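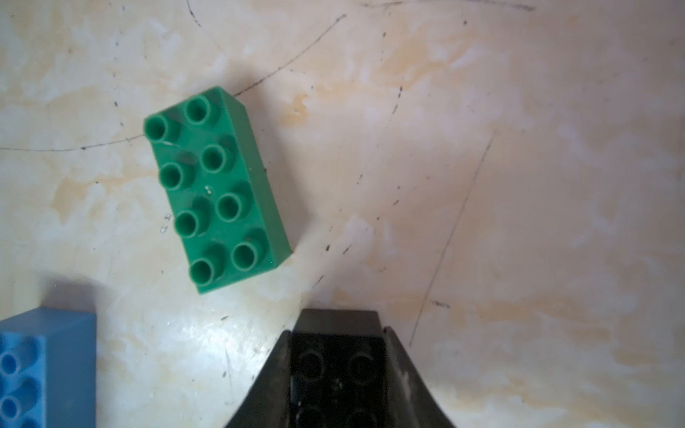
Figure 3. A green 2-by-4 brick with a light blue one nearby, on the pale work surface.

3.2 Sorting the big bricks

I'll admit this was my favorite part of the whole study. We gave the chunky bricks their own round of sorting, separate from the small ones, after Genivaldo Bezerra pointed out that people treat them like a different toy altogether. He was right! In the Desevby playroom the adults would rake the small bricks into heaps with the side of a hand, but they picked the big ones up and looked at them (sometimes for quite a while) before putting them anywhere.

Our inventory came to 2,991 pieces, big and small together, all from the Kurnport toy library. I split them over 16 tubs and let each household sort however it liked. Color won, by a mile. In 11 households the first pile anybody started was a color pile, and only 2 began with size. The rest had systems I still can't name – one family went by "useful" and "not useful" and stuck to it all afternoon.

Color did get messy with the blues. Look at the light blue brick in Figure 3: the top shows rings of studs, the side is a flat panel in a slightly deeper shade, and to me that's plainly one color with a bit of shading. Two of our sorters wanted a separate pile for light blue, though, and one of them later split that pile again. The greens caused no arguments, so I used green as the reference color for the timing runs in Section 4.

Then there's cleanliness, which I hadn't planned to write about at all. The green brick in the figure has a tiny brown speck near its lower edge and clear droplets between the studs and just beside it. I coded marks like these as "minor" on the Pinto sheet, the same as a smudge. Parents were stricter than I was. Several started a wash pile without being asked, and I ended up adding a column for it in February, halfway through the visits. The earlier sheets have that column blank, and I've left those households out of the wash counts in Table 2.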